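I blame my aunt's garage. There was a faded green kayak in it, and the summer I turned 15 she let me drag it down to the lake at Irngate and just go. I was hooked before lunch!

These days I do longer trips. My favorite is the Meléndez loop, 66 miles of lake and slow river with 4 portages, and I paddle it every August whether my shoulders like it or not.

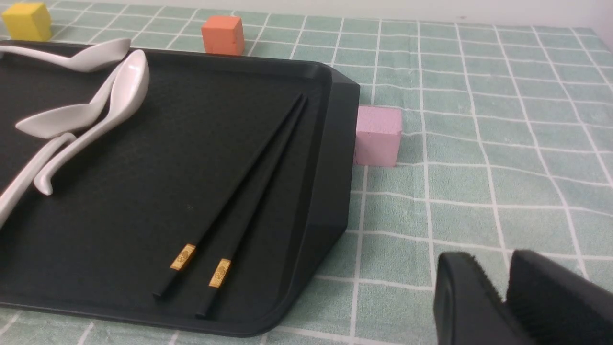
White spoons on a black tray.

The first portage is the mean one. You climb out at Gumach, throw the boat on your shoulder and walk uphill through wet ferns (long pants, please) until you hit the ridge at 1,769 feet. Then it's all downhill to Plurkton, and the water there is so clear you'll want to stop early. Do it! 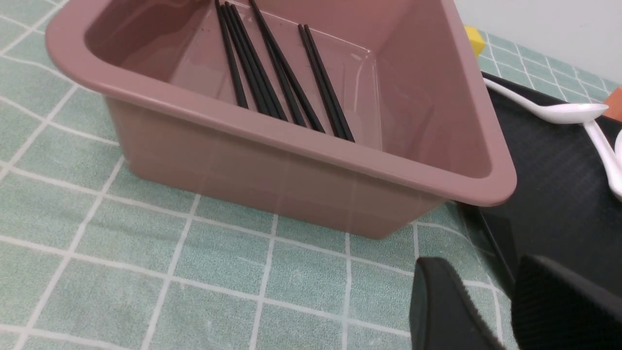 Rawan Darwish thinks I have the whole thing backward, and that anyone with sense starts at Plurkton and gets the wind behind them on the big lake. We've argued about this over a lot of camp coffee. She may be right about the wind, but then you finish on the ferns with tired legs, and no thank you.

My logbook says I've paddled more than 3,005 miles since that first kayak. I still pack too many socks.

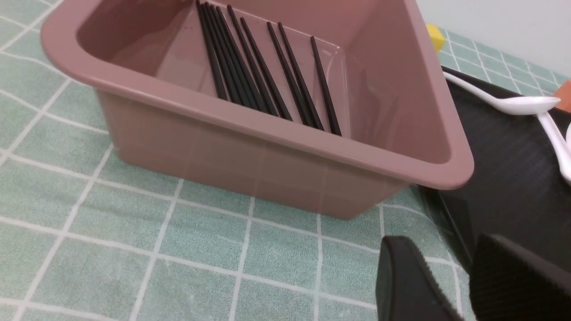

Black chopsticks in a pink bin.

Next August I'm taking the loop slower, with an extra night at Gumach and a new paddle.

Sawsan Hattar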